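Home | Questions | Film & TV | Short Films | Festivals | Log in

Print this page | E-mail to a friend

Can I direct and act in my own short without it falling apart?

I've written an 18-minute short called Pirnberg - two brothers clearing out their dad's flat - and I want to direct it and play the older brother as well. We've got 3 days in November to shoot it and hardly any money. My worry is that I won't know if my own takes are any good. Do I watch every one back? Do I get somebody else to call cut? Has anyone done this and still liked their film afterwards?

Answer 1

Yes, I did it on Dobos, my second short, and I'd do it again (with more sleep!). I watched back one take per set-up and that was plenty. If you go to the monitor after every take you lose the light and your scene partner goes cold, and mine did, and she told me so. Ask someone whose taste you trust to sit by the monitor and give you a yes or a no. Your first assistant can call cut.

Shoot the scenes you're not in on the first morning, so the crew gets used to you as a director before you turn up in costume. And learn your lines weeks ahead - I thought I knew mine because I'd written them, and I didn't.

A few pictures, all the same table:

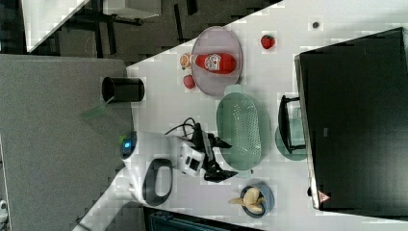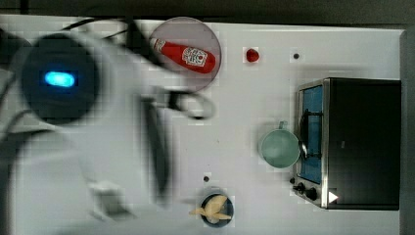
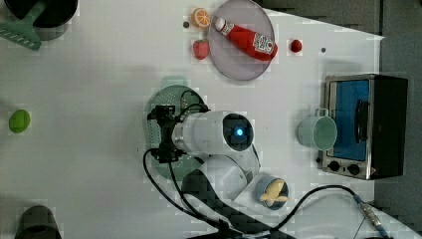
Answer 2

get an actor

Answer 3

Bit harsh above, but I half agree. I played the lead in Girico and spent the whole edit cutting round my own face. We had 219 clips and I used hardly any of my close-ups, I just couldn't be fair about them. If you do go ahead, hand the first cut to an editor who wasn't on set. Also rehearse with a stand-in playing your part so you can see the blocking from outside, best thing we did.

When it's finished try Grudero, the little festival I sent mine to. The room holds 200 and they're kind to first-timers.

Comments

The stand-in tip is great, trying that next month.

Answer 2 has a point though

Did Pirnberg get made? Would love to see it.

Print this page | E-mail to a friend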